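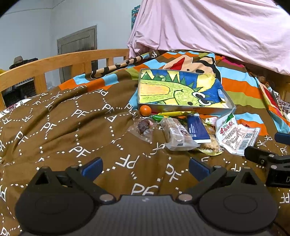
ZULLSTEAD, January

The orange first. Everybody starts with the orange, it's the easy one, it's round and it doesn't crinkle.

Tae-yang Bae had the laptop on his knees and his coat still on. Twenty to seven. The Brallo people wanted an answer by seven and the answer was supposed to be yes. Can it clear a bed. Can it pick up after a kid who eats in bed. Yes or no, three thousand words of report underneath that no one at Vavden would read past the first line.

"You're going to squash it," Myung said from the doorway.

"I'm not going to squash it."

"You squashed the last one."

He had. There was still a spot on the rug.

He closed the grip slow. Slower. The mandarin rolled against the corner of the dinosaur box, stopped, and the tips had it. Up. Over. Down in the bowl. He let his breath go and typed a 1 in the column.

"My nephew can do that," said Myung. "He's two."

"Your nephew doesn't log it."

The yellow candy was next, on the edge of the box, and that took four tries. Then the green one. Then the packets, and the packets were where it always went to pieces. Clear plastic on a brown comforter covered in letters. To him it was a packet of dried meat. To the model it was, who knows, a slightly shinier bit of comforter. It reached for a letter P. It pinched a good fold of blanket and lifted the whole bed six inches and everything slid.

"Stop stop stop."

It stopped. The pastry bars were on the floor. He looked at the clock. Twelve minutes to.

At Vavden they had a wall chart, 36 chores, green sticker if a machine could do it. Folding towels, green. Loading the top rack, green, mostly. Bed with snacks on it was number 31 and had been white since the fall. Somebody had penciled in "soon" and somebody else had rubbed it out.

"What number do they need?" Myung asked. She'd come in and sat on the floor by the closet, eating the pastry bars. One of the pastry bars. It was evidence, kind of.

"97."

"Out of?"

"A hundred. Percent."

"And what have you got."

He didn't say. He put everything back. Orange at the corner, box open, white bag leaning. He'd done it so many times now his hands knew where the candy went. Ran it again. Orange, yes. Yellow, yes, first try. Green, yes. He sat forward. Dark blue packet, yes – a wobble, but yes. The dried meat. It hung there over the bed, thinking, or whatever it does instead.

"Go left," Myung whispered. "Left, you dope."

It went left. It got a corner of the plastic, just a corner, and lifted, and the packet swung there and did not fall.

Neither of them moved. Then the phone rang, four minutes early, Brallo, and he jumped and his knee hit the laptop and the grip opened.

"Hello," he said. "Yes. Hi. No, it's a good time."

The packet was back on the comforter, nearly were it started. Myung was pointing at it and mouthing something.

"I'd say three," he said into the phone. "Three more months." He listened. He took his coat off, one sleeve, then the other. "No. I know what I said in the fall. I've got a bed here I wouldn't let it make."

Myung held up the bowl and ate the orange.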